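老房子里的慢日子：访旧屋修缮人罗西奥·梅德拉诺

去斯托维尔维尔那天下着小雨，罗西奥（Rocío Medrano）撑着一把旧伞在巷口等我，一见面就先问我吃过早饭没有。她修老房子修了22年，说起话来不紧不慢，常常讲着讲着就拐到邻居家的猫身上去，过一会儿又自己绕回来。

“我最早是给人刷窗框的，”她一边倒茶一边说，“那时候哪懂什么修缮，就是觉得旧木头好闻。后来跟着奥宾纳（Obinna Obi）师傅干活，他让我把一扇门拆了装、装了拆，整整一个三月都在跟那扇门过不去。”

现在她有一间小工作室，叫“帕内罗”，手上最费心的是谢胡街的一栋两层小楼。房主布科拉（Bukola Tijani）从祖母那里接下房子，楼梯会响，她却舍不得换。罗西奥听了很高兴，只把松动的几级垫实，剩下的声音都留着。“她说小时候一听那个响，就知道祖母下楼做饭了。这种东西你换掉了，上哪儿再买去？”

厨房和卫生间是另一回事。她劝房主别在这两处太念旧，水管该换就换，样式可以朴素些，好擦洗最要紧。白色立柱式洗手盆是她一向偏爱的，盆子宽一点、浅一点，早上洗脸舒坦，摆在老屋里也不抢眼。
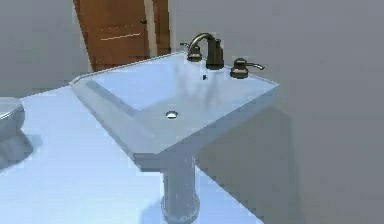 给新手的几句话

我请她给刚买下旧房的年轻人一点建议，她想了好半天，又给我添了一回茶。“先住一阵子，冬天住过，雨天也住过，再动手。墙哪里潮、风从哪里进来，房子自己会慢慢告诉你的。”至于预算，她劝大家留出30%应付意外，别嫌多，她自己家当年就没留够，阁楼拖到第二年才封顶。

临走时雨还没停，她硬要我把那把旧伞带上，说下回来喝茶再还。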